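# Running a hands-on gripper demo for visitors

These are my notes on setting up a table where visitors can try the hand-held grippers for themselves. I've run it at three open days at Villel, and Cristóbal Saavedra has run it more often than that. It works for school groups, families and people from local firms. You need one person who knows the grippers and a table that people can walk up to from at least one side.

## Before the day

Charge everything the night before. We lost most of a morning in October to a power strip that had been switched off at the wall.

Check the finger pads. Wipe them with a damp cloth and let them dry. If a pad is peeling at a corner, replace it. Pressing it back down holds for ten minutes and then someone's grape gets dragged across the table by a strip of glue.

Work through the linkage by hand. Open and close each gripper slowly, twenty times or so, and feel for a catch. The pins should move freely. A gripper that sticks halfway is fine for us but confusing for a visitor, who will squeeze harder.

Print the sign-in sheet and the one-page handout. The handout has the room, the times and the Prurkine contact address. Leave the long technical sheet in a folder for anyone who asks.

## Picking the objects

Start with food. People already know how much a piece of fruit can take, so you don't have to explain what a good grip is. Our usual order:

1. An orange. It's round and tough, and almost everyone gets it on the first try.
2. A small mandarin. Same shape, less room for error.
3. Dates or other small fruit. The fingers have to come in low and straight.
4. A banana in its skin.
5. A peeled banana.

The peeled banana goes last. It bruises, it bends and it gets slippery as it warms up. Buy twice as many as you think you need and peel them right before use.

Keep a few non-food items in a box under the table – a sponge, a paper cup, a roll of tape – for visitors who don't want to handle fruit. Nothing from the table gets eaten afterward, so put a bin close by.

## Giving the demo

Do one slow pick yourself before anyone else holds a gripper. Say out loud what you're doing: line up, close until the pads touch, stop, squeeze a little more, lift. That pause after first contact is the part beginners skip.

Then hand over one gripper. Let the visitor hold it open and get used to the weight. Stand beside them, so you both see the fingers from the same side.

When they can move an orange without dropping it, bring in the second gripper. Two-handed work is much harder than it looks. Most people watch one hand and forget the other, and the tips knock together.

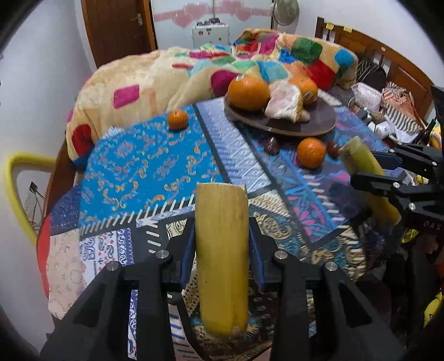
Keep the grip on the thickest part of the fruit and square to it. If the pads meet it at a slant, the banana rolls and you get a flat spot down one side. Henríquez tells his groups to hold it like a full paper cup, and that seems to get through to kids and adults alike.

Give each person about five minutes. Wipe the pads between turns when you're on soft fruit.

## Questions you'll get

- **Why not just use your hands?** Hand-held grippers let us record how a person does a task with the same kind of fingers a robot would have.
- **How long does it take to learn?** Oranges, a minute or two. Peeled bananas, an afternoon.
- **How many tries do you have on record?** On the Clorosar tasks we had 2,904 at last count, and 439 of those are fruit.

## Packing up

Wash the pads in warm water with a drop of dish soap and dry them flat. Banana left overnight turns into a brown film that takes a scrubbing brush to remove. The grippers go back in the gray case in room 404, fingers closed, with the spare pads in the lid pocket. Write down any pad you replaced and leave the note in the case.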